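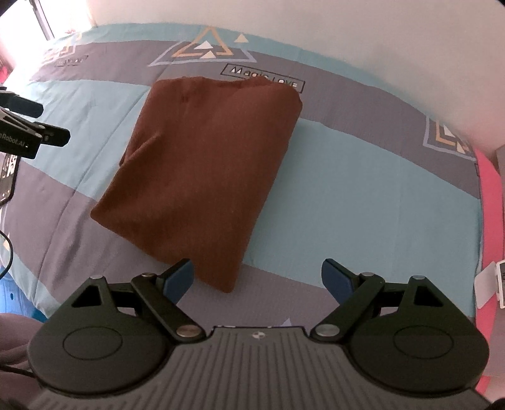

Folding with the Dunitz grippers: is the hire kit worth it?

Posted Jan 16, 2019 in Laundry & Linen

I've had a few messages asking about the Dunitz hire kit from Praltent, the one where you fold your own washing with a gripper in each hand and send the recordings off so their folding robot can learn from them. I put my name down in December, mostly out of nosiness, and had it in the house for five days. The hire is £65, and you get that back as credit towards their folding service if it ever reaches your area (it hasn't reached Verkadness, so mine is sitting there doing nothing).

First things first: you are not going to get through the ironing basket any quicker. You've gone from ten fingers to four, and you feel it! My first jumper took so long that I put the kettle on halfway. But it does make you think about how you fold, and I've changed a few habits since.

Lay everything out flat before you start. I used to fold jumpers against my chest, one sleeve at a time, chin holding the neck. You can't do that with grippers, so out it goes on the bed, front up, arms out to the sides, and you smooth the body down with your hands before picking the grippers up. 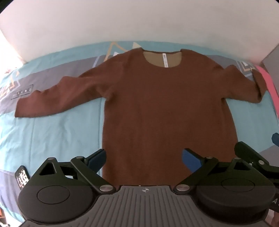
Then the sleeves come in across the body, one after the other, and the hem goes up towards the neck. Pinch a little way in from the edge. If you go for the very edge of a knit the fingers slide straight off, and if you grab too much you get a great lump in the fold. With a thick hem I slid one finger underneath first and closed the other down on top, which worked nearly every time.

Use a bed and not a worktop, if you've the choice. The duvet gives a bit, so you can press the tips down and get under the fabric. On my kitchen counter they just skated about. Pull the duvet tight first though, or you'll pick that up as well – I did, more than once.

The booklet suggests the Snorradóttir fold, where you finish with thirds so the thing stands up in a drawer. Lovely for T-shirts. For chunky knits I'd stop at a plain rectangle, as the last turn springs open as soon as you let go.

Keep your piles apart, too. When one piece overlaps the next it's very easy to catch both, and then you've to put everything down and begin again. Leave a hand's width between them if the bed's big enough. 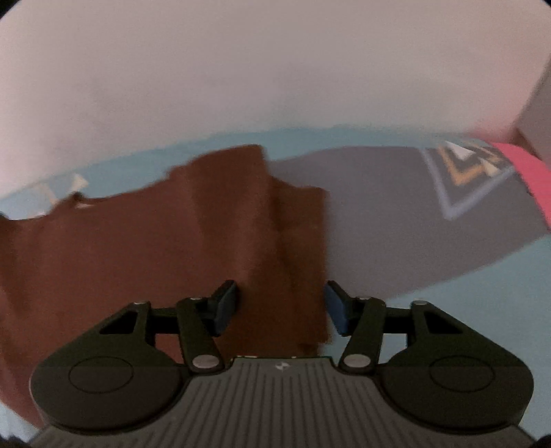
Fingers open at the edge of the brown cloth, grey piece next to it.

Now the grumbles. The grippers get heavy after a while and my wrists knew all about it, so do short goes and have a proper break between. The uploading was slow on our broadband and I ended up leaving it on overnight. And the booklet has three pages on towels and hardly a paragraph on fitted sheets, which is the one thing I'd have paid to be shown!

Would I hire it again? For a wet weekend with a teenager who likes gadgets, yes. For the washing, no. If you do go for it, book the collection when you order, because I left mine and had to ring twice to get the box picked up.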